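Rakena Community Rooms: progress report to the Flustis Fund
Fri 31 May

The ground floor is finished apart from the back corridor. Kagiso Du Plessis signed off the heating last week and all the radiators are now on one timer. We have spent 60 of the 80 days of paid labour in the grant.

Evening classes have restarted, with 30 people on the list for bookkeeping and over 20 for beginners' Spanish.
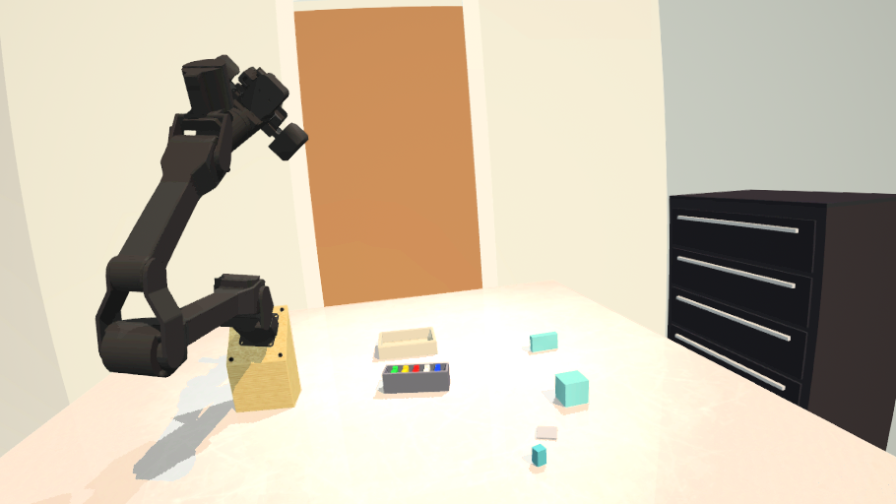 Pale tabletop beside the orange-brown door, ground floor.

The roof quote from Sudero came in higher than planned. Renu Sengar has asked for a second price and we will send both to you before any order is placed.

Still to do: corridor lighting, the ramp handrail and new locks upstairs. We expect to close the project in December.

Atieno Swai, project lead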